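Staler Desk Pad, 37 inch

Home / Office / Desk surfaces / Staler

In stock. Ships from Mirnport. Item no. 2340

Big pad, covers the part of the desk you really use. Wool felt on top, thin cork underneath. Keyboard and mouse both fit with room left for a notebook. Rolls out flat overnight, faster if you put a couple of books on the corners.

New for this batch: stitched edge all the way round. The old glued edge lifted after a year or so on some desks, we heard you. If yours did that, write to us with the order number and we'll sort something out.

Colors: ash, charcoal, moss. Moss is low, next delivery in October. No we don't know the exact day yet, sorry.

Size: 37 inches wide, 11 inches deep. Also comes in a deeper cut, ask. Please measure first!! Most returns are people who guessed. Measure between the monitor foot and the front edge of the desk, then take off a bit so the pad doesn't hang over. 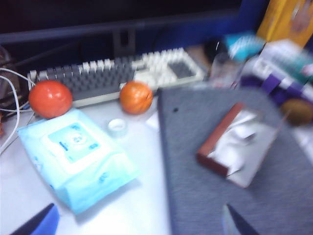
Weight is nothing much, it goes in a tube. Tube is cardboard, keep it if you move offices a lot. Don't fold the pad. A fold in the cork stays there for good and we can't take those back.

Cleaning. Lint roller for dust and crumbs. Cold water and a drop of dish soap for coffee, dab it, don't scrub. No washing machine. No dryer. Let it dry flat, cork side down, and don't put the keyboard back untill it's dry right through.

Grip is good on painted and laminate tops. On glass it slides a little, so get the Onsri corner dots (pack of 11, sold separately). They peel off clean.

Mouse works fine on the felt, optical or laser. If you play games on it you might want a hard mat on top, felt is slow. Writing on it with a ballpoint is a bad idea, pen goes through the paper. Put a pad of paper under.

Fits the Vokier sit-stand desks with the cable slot at the back, no trimming needed. If you do trim: sharp knife, metal ruler, cork side up. Trimmed pads lose the stitching on that side, and they can't be returned.

Price: 52 each. Two or more, shipping is on us. Offices ordering for a whole floor, email Hjalti Bech for a quote, he normaly answers the same day.

Returns: unused, in the tube, with the slip. We pay the postage if we sent the wrong color.

From a buyer:
"Had the charcoal one since spring. Quieter typing, wrists not cold anymore. Smelled a bit like sheep the first week." Skarphéðinn Thorlacius

Yes the smell goes. Open a window.

Goes with: Onsri corner dots, Staler pen tray, Staler cable strap (black only)

Page updated September 16, 2024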